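Budget for the Fingers, Too

Parvathi Namboodiri
July 2022

Most equipment requests I read put the arm on the first line and spend three pages defending it. Everything else goes into one line near the bottom called accessories. I have signed off on requests like that, and I regret a few of them.

When we bought our first arm for the kitchenware bench at Greken, the quote from Shezi was complete and fair. The arm, the controller, the mount, a two-finger gripper and a wrist camera were all on it. What we left out was our own doing. We had no money set aside for spare fingertips, none for a second camera cable, and none for the hours somebody would spend teaching the thing to take a saucepan by its handle. By December we were borrowing from the travel budget to pay for parts that cost less than a train ticket.

Fingertips wear. They rub against pot handles and tabletops all day, and the grip changes before anyone notices. A set from our supplier costs 73 dollars. We went through more of them in the first year than I would have guessed, and each time the purchase needed its own form, its own signature and its own wait. The arm stood still while the form moved. 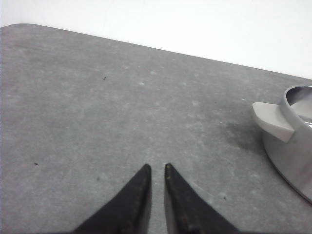

I now ask for a consumables line in every request, written out by part, with a yearly amount next to each. For one bench I put down 350 dollars for fingertips and pads and don't argue about it. If the money is left over in the last quarter, it buys next year's set.

Labor is the harder line. Managers like to hear that a robot saves hours, and later on it may. In the first year it uses them. Killville, the shop two doors down from us, bought two arms at once on the theory that the second would be cheaper to set up. They had one person who knew how to run either of them. The second arm stayed in its crate until spring. I would have bought one arm and paid for more of that person's time.

The vendors could help by quoting a year of use along with the hardware. Cumamitz did this for us when I asked, and it took them an afternoon.

My rule is to hold back a share of the purchase price for the first twelve months and let the people at the bench spend it without a form. Finance did not like it. They approved it for one year, and we will be asking again.

We use cookies to improve your experience on this site. By continuing to browse, you accept our cookie policy. Accept | Manage settings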